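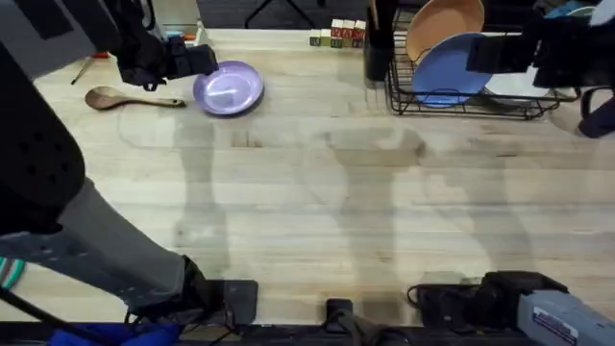

The dish rack problem, part whatever

OK quick one, I have soup on and a kid's pickup in a bit.

So the rack. I've been going back and forth on whether we need one at all since the dishwasher at the old place spoiled us. The new place doesn't have one (a dishwasher I mean) and for the first 6 weeks I dried everything on a towel. Towel never dried. Smelled like a pond. Gave up in December and got the black wire kind, and now it lives on the table, because the counter in this kitchen is basically a shelf with ambitions.

Things I've learned. Plates go in the slots, standing up, and that's it, plates only. The tan one at the back, light blue one in front of that, white one further along. I started out cramming bowls in there too and they just slide into each other and hold water in the bottom. So bowls sit out on the table now. The lavender one is my soup bowl, shallow, a bit silly for soup if you fill it up, but I like it and it was the one thing that made it through the move without a chip. The Ferkley box said 70 lbs max and I am fairly sure we went over.

Wooden spoon: do not put it in the rack. Do not soak it either. Meifang Fu from downstairs told me this while watching me soak it. Wash, wipe, lay it flat on the table, leave it alone. Mine had gone fuzzy along the handle and I rubbed a little oil in and it's much better. She also says to keep two, one for onions and one for everything else. Haven't gotten that far.

Blocks. Yes there are toy blocks at the back of the table. Ambrose likes to build while I do dishes and the deal is they stay in a row along the back edge and he gets the rest of the floor. Green and yellow short ones, then the taller cream ones with the red letters. He lines them up himself, touching, very strict about it. I moved one to wipe under it and heard about it untill bedtime.

What I still want to fix:

Somewhere for the small stuff. Little bottles and skinny tools end up in the back corner and then I can't find them when I want them.

A tray under the rack. I looked at one from Garkero but the lip is on the wrong side for our table. Might just cut down a baking sheet.

A bigger towel, for pots. The pots are a whole seperate post.

Also somebody asked in the comments if the pale wood tabletop marks. It does. Wipe it right away and it's fine, leave a puddle overnight and you'll get a ring. I have 3 rings. One of them is under the rack so that one doesn't count.

Soup's boiling over, gotta go. Will do the drawers next time.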